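The wiring came first

The builder of the Mabaso grippers works out of a shared workshop in Cornlow and would prefer to be identified by the project alone. The grippers are a pair of hand-held tools: two soft-jawed hands with a trigger, a camera and a printed marker, meant to be carried by a person and later matched by a pair of arms on a bench. We spoke in April, over two sessions, mostly about what had gone wrong with the first version and what was changed for the second.

The project started at home, on a kitchen counter in Plondcombe, with one printer and a box of hobby servos. It moved to the workshop when the second printer arrived and the counter was no longer available.

"I wanted an arm first," the builder says. "Everybody wants an arm first. I had a base and two joints working and no idea what I would ask it to do. So I stopped and made the hand, and then I made a version of the hand that I could hold myself. The arm has been in a crate for most of a year."

The first hand-held version weighed too much at the front. The camera mount stood on a tall bracket, the jaw carriage ran on steel pins, and the battery sat ahead of the grip. After 30 minutes of picking up cups the wrist gave out before the battery did.

"You don't notice it on the bench. You pick it up, you say fine, that's light. Then you do the same move 200 times and you start cheating. You brace your elbow on the table. You tilt the tool so the weight hangs straight down. All of that ends up in the recording, and then the arm learns to tilt too."

The second version moved the battery behind the hand and cut the bracket down. The steel pins were replaced with a printed rail and two short bushings. The rail wears faster. It is also a part that can be printed overnight and changed with four screws, and the builder keeps a few spares in a bag taped inside the lid of the case.

Most of the questions people send in are about the fingers. They are printed in a flexible filament, with ribs that let the inside face wrap when it meets something round. Early ones split along the layer lines at the root of the first rib. Printing them on their side fixed the split and left a rough inner face, so the next change was to the surface.

"I tried sanding, which is a waste of an afternoon. I tried dipping them. The dip looked great and came off on the third mug. What works is to leave the face alone and glue a strip of textured rubber on it. It costs next to nothing and it lasts. When it goes, you peel it and put another one on."

The glue matters more than the rubber. Ordinary super glue goes brittle when the finger flexes, and the strip lifts at one corner. The builder now uses a flexible contact adhesive, applied thin on both faces and left until it is dry to the touch before the two are pressed together. The fingers then stay clamped until the next morning.

Each tool also carries a white cube with a square black marker on it. The marker gives the software a known shape to find, and from that it can work out where one tool is when the other tool's camera can see it. The first cubes were glossy. Under the strip lights at the workshop they threw back a glare that washed out one corner of the pattern, and the position jumped by the width of a finger.

"It took me a week to find that. I was rewriting the filter. I had plots everywhere. Then I turned a lamp off to go home and the jump went away while the program was still running. Matte paper, matte filament, done."

Lighting is still the builder's main complaint about working in a large shared building. Daylight comes in through glass, the ceiling panels do one thing and the hanging lamps do another. Auto exposure on the cameras handled it badly, brightening and darkening as the tool swung. Exposure is now fixed at the start of each session with the tool held over the table, and it is set again if the weather changes.

The other complaint was cable. Both tools originally ran back to a laptop over USB, and the cables dragged on the table edge. Thinner cables helped the drag and brought dropped connections. The answer was to record on the tool itself and copy the files across afterward.

"I should have done the wiring first and the plastic second. The shell is easy to change. But I had designed this nice closed shell with no room behind the connector, so every time I changed the plug I reprinted the shell. There are 26 of those in the scrap bin. I kept them to remind me, and then I needed the bin."

The current shell has a vent panel in the side of the housing and a removable rear cover. The vent was added after a long session in which the recording board slowed down and dropped frames. A small fan was tested and taken out again; it put a buzz into the motion sensor readings that was harder to remove than the heat. The ribs of the vent are angled so that a dropped screw does not go straight through to the board, a detail the builder says was learned twice.

Timing between the two tools is handled by Flarkora, a small program the builder wrote and has not yet released. It stamps each frame against a shared clock and refuses to start if the two tools disagree by more than a set limit. At the start of each recording the two jaws are closed together once, sharply, as a check that can be seen and also heard.

"It's a clapperboard. Film people solved this. If the stamps are right, you never look at it. If they're wrong, you have something to line up by hand."

So far the pair has logged roughly 1,000 short recordings, nearly all of them tabletop jobs: lifting, turning, passing an object from one hand to the other. Passing is the hardest. Both tools are close together, each one hides part of the other, and the marker is often covered at exactly the time it is needed. The builder discards any take where the marker is lost for too long and does not try to repair it.

Asked what a person starting the same build should buy, the builder gives a short list. A decent caliper. A heat-set insert tip for the soldering iron, and more inserts than seems reasonable. One known camera, bought in a pair from the same seller on the same order, as two batches of the same lens can differ enough to spoil a calibration. Nothing motorized at first.

"Get a hand you can hold and use it for a month. Hold it wrong, drop it, find out which screw falls out. Mine was the one under the trigger, on both sides. It has thread lock on it now and it still gets checked."

The next job is the trigger. It currently moves the jaws through a linkage with a little slack in it, so that a light squeeze does nothing for the first couple of millimeters. New users overshoot and crush paper cups. A revised linkage with a preload spring has been drawn and printed once, in the wrong scale.

After that the crate with the arm in it is due to be opened. The builder has not set a date. The mounting plate will have to be remade, as the bolt pattern on the new shell no longer matches, and the second arm has not been started. 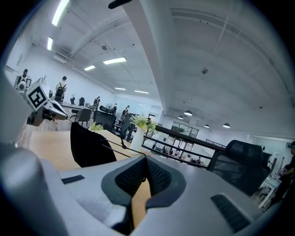 The two grippers at the workshop table, upper floor.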